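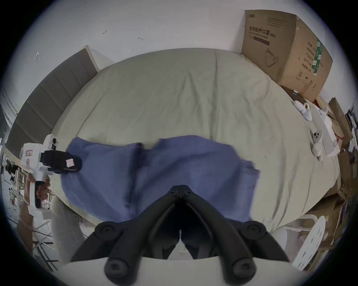 Werkow Bimanual Cloth Set, bed subset

Data card, revision 3. Maintained by Tülin Aksoy and Barış Oral.

Summary

This subset compares two finger designs on the same cloth manipulation tasks. Both are fitted to hand-held grippers, one per hand, with a wrist camera on each gripper and a third camera at head height. All episodes were recorded on a made bed, using a small blue cloth as the object. There are 582 recorded episodes, of which 473 passed review and are included in the release.

Finger designs

altintas-a: stock fingers, ribbed inner channel, rigid tip.
altintas-b: same linkage, softer tip pad, slightly longer reach. Designed by Kevser Gezer.

The two sets share a base plate and can be swapped with a hex key. The opening range is the same in software, but set b closes a little later for the same trigger travel. Do not mix a and b episodes when training on raw gripper width. Use width_norm instead.

Tasks

fold_half: bring one side of the cloth over the other.
spread: start from a heap, end with the cloth laid out.
shift: move the folded cloth across the bed without opening it.

Most episodes are spread. The shift task was added in April and has only 73 episodes, all with set b.

Background

The bed and its surroundings were left as they were between takes. Boxes and other objects near the bed may move from one session to the next, and they should be treated as distractors. The bed cover is pale and low in contrast, and its wrinkles change during an episode. A policy that tracks creases on the cover in place of the cloth edge will look fine on training clips and fail on a fresh cover - we have seen this with two baselines.
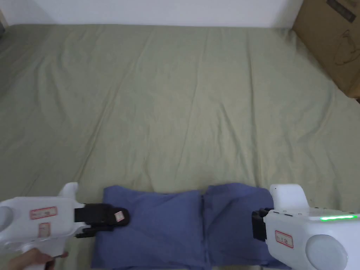 Head view is the least distorted of the three and is the one we suggest for labeling contact. It is also the view where the operator's hands are most likely to enter the image. Hands are not masked.

The wrist cameras use a fisheye lens. Straight edges bow strongly toward the border, and the outer ring is dark. Calibration files for both wrists are in calib/. Undistorting before training made no clear difference in our runs, so the release ships the raw images.

Synchronization

All three streams are aligned to the left wrist clock by Tarkik, our logging tool. Residual offset is usually under one video frame. Episodes with a larger offset were dropped in review. 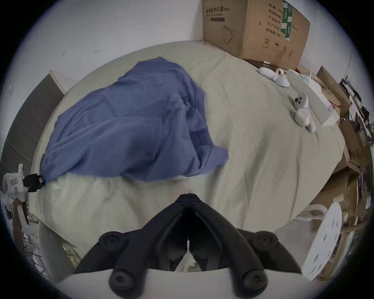 Wrist view with the blue cloth bunched on the bed.

Known problems

Wrist pose drifts when the camera is held close to the cover for a long time. Affected episodes carry drift=1.
Gripper width is missing at the start of some early takes. The gap is filled with the first valid value.
Review was done by one person, Hanna Nowicki. There is no second pass, so no agreement score is given.

Results so far

With a small diffusion policy trained for 3,000 steps, set b did better on fold_half and worse on spread. The softer tip tends to pick up the cover along with the cloth. We don't consider the comparison settled - set a was recorded first, by operators with less practice.

Contact

Send corrections to Müzeyyen Akyol with the episode number and the stream name.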